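Hundberg Manipulation Laboratory
Workshop notebook, Elport hand-held gripper
Entry for May, commenced 9 a.m.
Subject: empty-gripper reference procedure and its effect on width estimation

Purpose. The previous entry recorded a drift in the jaw width recovered from the wrist camera. The width is estimated from the position of the two fingers in each image and is used as the gripper channel in policy training. The estimate was acceptable during grasps and poor when the jaws were open and the tabletop lay behind them. The present entry records a revised procedure for open-jaw reference recordings and the first result obtained with it.

Equipment. Elport gripper, existing dark fingers, no change to the mounting. Width estimation by the Jilon tracker, current branch. Comparison against the older Shirazi edge method, which remains on the bench computer and should not be removed until the comparison is closed. Table surface left uncovered. Overhead lighting at its normal setting.

Procedure. The operator holds the gripper over the table with the jaws open and nothing between them, moves it slowly through the working area, and then closes and reopens the jaws at each station. The recording is to include the bright part of the table as well as the shaded part. Earlier reference recordings were made over a dark mat, and the estimator was consequently never tested against pale timber with glare on it.

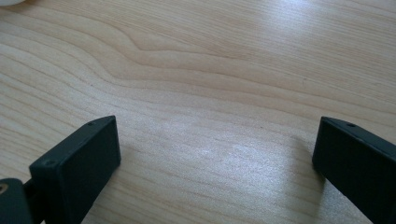
Open-jaw reference over bare table. Overhead glare at upper right and between the fingers.

Observations on the images. Contrast between the fingers and the wood is strong, and the outer outline of each finger is recovered without difficulty. The thin highlight along the top edge of the right finger is a different matter. The Shirazi method takes the strongest gradient it can find, and in a number of images it settled on the lower side of this highlight instead of the true edge of the finger. The resulting width is too large. The error is small for a single image but it changes sign as the tool is tilted, and the smoothing filter then turns it into a slow wander. I am satisfied that this accounts for most of the drift noted previously.

The grain of the table was suspected as a second source of error. Where the lines curve they can resemble a finger edge to a detector that looks only at local direction. The Jilon tracker was not misled by them at any of the 5 stations. The Shirazi method was misled at one, near the wavy part of the grain.

Result. The recording yielded 3,280 usable images. Of these, 101 were rejected by the Jilon consistency check, which compares the left and right fingers and refuses a width when the two disagree. The rejected images were reviewed by hand. Most belong to the closing motion and show blur. The remainder have one finger too heavily cropped for its tip to be located.

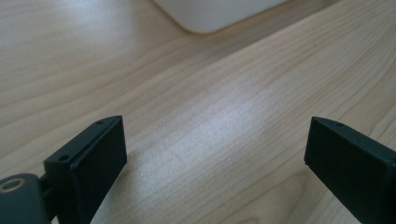
The cropping deserves attention before the next collection. Both fingers leave the image at the bottom and the right finger also leaves it at the side, so the tracker has less to work with on that side at wide openings. Moving the camera would invalidate the present calibration and is not proposed. A better course is to use the small holes on the top surfaces of the fingers as additional landmarks. They are visible at wide openings and their spacing is known from the part drawings. Glare on the table does not reach them. A trial detector was written in the afternoon and located the hole near the tip on both fingers in 9 of the images selected for inspection. No claim is made beyond that.

Remarks on method. Reference recordings should in future be made on the same surface as the task recordings and at the same time of day where practicable. The operator should pause at each station before closing the jaws, as the absence of a pause made the station boundaries tedious to mark. Objects near the far side of the table need not be cleared, provided that they stay out of the space between the fingers.

Outstanding.
Repeat the recording with the blinds lowered and compare rejection counts.
Run the hole detector over the full set, including closed jaws.
Recompute widths for the April grasps using Jilon only, and retain the old values in a separate column.
Check whether the smoothing window can be shortened now that the edge error is understood.

Raw recordings copied to the Hundberg store. Calibration file unchanged.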